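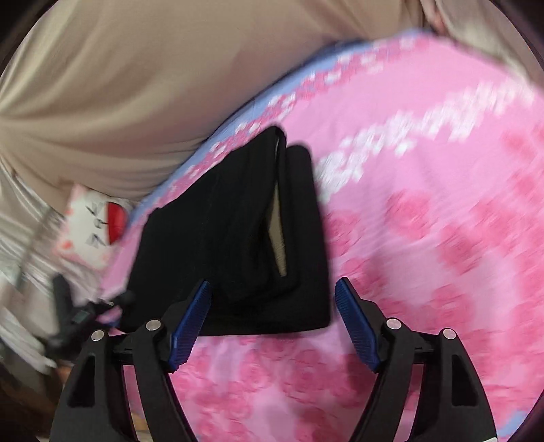 Black bundle on the rose sheet, blue pads open. Evening practice with the hand-held gripper.

Short thread about my home build, the Evero. It is a two-finger gripper you hold in your hand, and I use it to collect folding examples.

The finger plan comes from Flurina Koller. I changed only the pads. My first ones were smooth and the cloth escaped all the time. Now they have fine ribs — much better with cotton.

I have 128 recordings so far. Dark clothes are the hardest for me, I cannot see well where one layer stops and the next begins.

Traian Nedelcu asked about the pins. They are 10 mm long, and please do not press them in before you try the movement by hand. I did this mistake two times.

Next I want to make the outer arms a little stiffer. Files will come in September, if I find the time to clean them.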